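HOUSING AND INTERIORS 105
Unit 2 notes: Choosing and testing wall color

Read these before the studio session. The Travwood worksheet is due 2020-03-15.

Paint chips are printed small and read under store lights. A color that looks mild on a chip usually looks stronger on four walls, since each wall throws some of its color onto the others. Greens and blues shift the most between morning and evening. Always test in the room itself.

Light direction comes first. North light is cool and steady. South light is warm and changes through the day. Trim also affects how a wall reads: a warm brown frame next to a blue-green wall makes the wall look cooler than it would beside white trim. 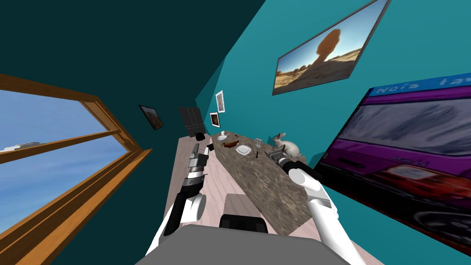 Lwazi Zwane objected in the last session that trim matters less than the floor, and that in the Camenzind apartment the carpet changed the wall color more than any woodwork did. The point is fair for small rooms. Floors take most of the direct sun and send it back up the lower wall, so include the floor in your test notes.

How to test

Paint two coats on a large card and leave a plain border. Move the card to each wall in turn. Look at it in the morning, at noon and after dark with the lamps on. Write down what you see each time. Do not tape cards over the old color without a border, or you will be judging the contrast between the two.

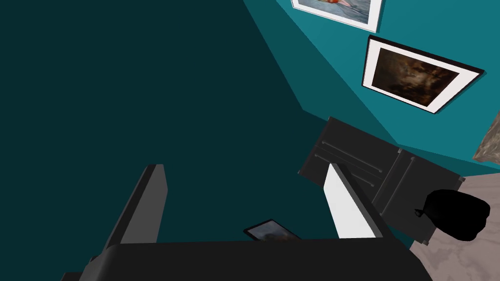
Value means how light or dark a color is, and it matters more than hue when a room feels closed in. Dark values hide corners and small dents but show dust and scuffs. A deep teal spread over a large flat wall gives the eye very little variation to rest on, and the surface can read as one plain block. Break it up with a lamp, a shelf or a lighter adjoining wall. Light values do the opposite and will show every patch.

Estimating paint

Multiply wall width by height and subtract doors and windows. The Lanik house on your plan sheet has 663 square feet of wall to paint. Work the figure for one coat, then double it. Check the coverage rate on the can before you divide.

Reading for next time: the Wondel packet, sections on sheen and primer.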